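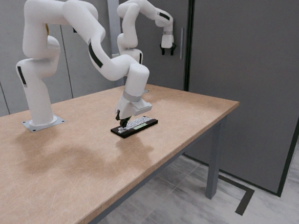 Worktable with a wood-toned top

Part-time furniture finisher wanted, Stolden

Janel Refinishing is looking for a part-time finisher to start in August. We strip, repair and recoat dining tables, desks and school furniture for homes and small businesses in and near Stolden.

The job is 16 hours a week, spread over four mornings, with a 7:30 start. Thursday is delivery day, so you need to be free then. Pay is $155 per morning shift, paid every two weeks.

What you will do:
Sand and scrape tabletops by hand and with an orbital sander
Fill scratches and dents and match stain colors
Apply oil and water-based finishes
Help load and unload the van
Keep the finish room swept and the rags in the metal bins

What we ask for:
Some experience with wood finishing, paid or at home
Able to lift 50 pounds with a second person
A valid driver's license is useful but not required

We supply gloves, respirators and all hand tools. New staff work alongside Marta Savchuk for the first 12 shifts. After that you will be given your own pieces to finish from start to end.

To apply, send a short letter and two or three pictures of work you have done to Hryhorii Chornovol at the Stelmakh Street shop, or drop them off at the front counter before noon. A resume is fine but we do not need one. People we want to meet will be asked in for a paid trial morning.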